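Kivi Face Rating Kit, second edition. Page updated 9 Aug 2023, prices still to come from Brunbridge so ignore the old ones.

## What it is

A boxed set of printed face cards plus the scoring software, for labs and classes that run first-impression studies. Trust, warmth, dominance, attractiveness, familiarity. You show a face, the person rates it, the software logs the rating and how long it took. Same idea as the first edition, bigger card set, fewer bugs.

Written by Kerttu Laitinen and Gerardo Villanueva, sold through Brunbridge. Orders and returns go to Brunbridge, questions about the stimuli go to Kerttu.

## In the box

- 200 face cards, matte, numbered on the back
- 100 blends, made from the same faces, numbered B1 up
- Two card stands, folding
- Rating pads, seven-point scale, tear-off
- License card for Fider (the scoring software), one site
- Printed manual, and yes the spiral binding is back

Box does not include a chin rest or a button box. Any USB button box that shows up as a keyboard will work with Fider.

## The faces

All adults, neutral expression, plain gray background, same light. No glasses, no earrings. Everybody signed a release that covers research and classroom use. It does NOT cover ads, book covers or anything online that the public can open without a login. Please read that bit twice.

Blends go from 10 percent to 90 percent toward the set average. The average was made separately for men and women, then once for everyone. Most people want the everyone version for trust ratings. If you are after attractiveness use the separate ones, the mixed average looks odd at the high end and raters pick up on it.

Skin retouching: none on the originals. Blends come out smoother on their own, thats just how averaging works, so if smoothness matters to your question use the texture-matched blends (T folder on the download). Those took forever.

## Norms

Ratings from 1,286 people, collected on screen, each person seeing one part of the set. A smaller group of 541 came back in July and did it again so you get retest figures per card. Trust holds up well on retest. Dominance holds up okay. Familiarity is noisy and we'd treat it as a check question, nothing more.

Norm tables are in the download as CSV. Column names are explained in the manual, appendix C. One mistake in the printed manual – the columns for warmth and trust are swapped in table C2. The CSV is right.
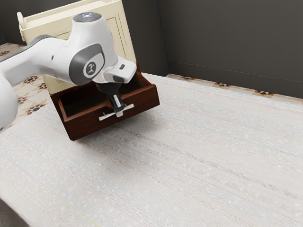
## Fider, the software

Runs on Windows and Mac. No phone version, no plans for one. Works offline once the license is entered.

What it does:

1. Shuffles the face order, or keeps the order you give it
2. Sets how long each face is up, 50 ms and longer
3. Takes ratings by key, mouse or button box
4. Writes one plain text file per person

What it doesn't: eye tracking, consent forms, payment. You can paste a consent page in as a text screen but there's no signature.

Short exposures depend on your monitor. Run the timing test before you collect anything, it's under Tools. If it reports dropped frames try closing the browser first, that fixes it more often then you'd think.

## Which version to get

**Full kit.** Everything above.

**Hurness edition.** Classroom pack, smaller cards, no texture-matched blends, and Fider is limited to class demos. Fine for teaching. Don't publish from it, the cards are cropped tighter and the norms dont apply.

**Download only.** Images, norms, Fider. No cards, no pads, no stands.

First edition owners get the new norms free. Send Brunbridge the number off your old license card. You can mix old and new cards in one study but the old ones are slightly warmer in color, so put them in separate blocks.

## Shipping and returns

Ships flat in one box. Unopened kits can come back within 30 days. Once the license card is scratched off it's yours.

Missing or bent cards get replaced one at a time, just send the number on the back. Blends too – put the B in front or you'll get the wrong face.

Spare rating pads are sold in packs of five.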